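How to Seat 206 People Without Losing Your Mind
Posted Mar 10, 2010

So you said yes to planning the charity dinner, and now you have a guest list, a floor plan and a headache. I did my first big seating chart for a fundraiser at the Brunetwood last November (206 guests!) and I've been fiddling with my method ever since.

Start with the room. Call the venue and ask for the real table sizes. The Brunetwood told me their big rounds seat ten, but with chargers and three glasses per setting you want nine. Get that in writing, along with where the doors, the stage and the kitchen are.

Next, put one name on each index card. I write meal choice in the top corner and the host's name on the back. Yes, you can do this in a spreadsheet, and I do type it all up at the end, but cards are so much easier to shuffle around on the floor with a cup of coffee.
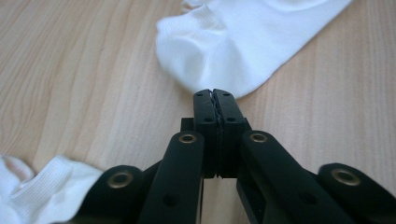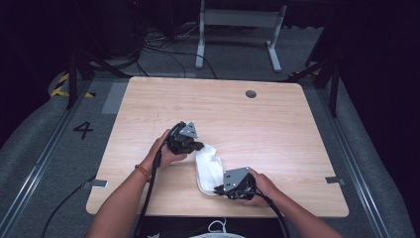 Now seat the sponsors. They usually buy whole tables, so those piles go fast. After that come the speakers, who need a clear path to the stage. Boonsong Thepsuriya from Srisuk, the caterer I use most, also likes anybody with a food allergy on an aisle seat so his servers can reach them - I'd never thought of that, and I do it every time now.

Couples and singles come last. Try not to make a leftovers table! Spread those folks out two at a time.

Hold back one full table until the night itself. At the Katcombe luncheon we had 70 seats and still got a party of four who swore they'd mailed the reply card.

Print the final chart twice, once by last name and once by table number. The door people need the first one and the kitchen needs the second. And send it to the caterer 30 hours ahead, with any changes after that by phone only.

Place cards next time, I've got opinions about fonts.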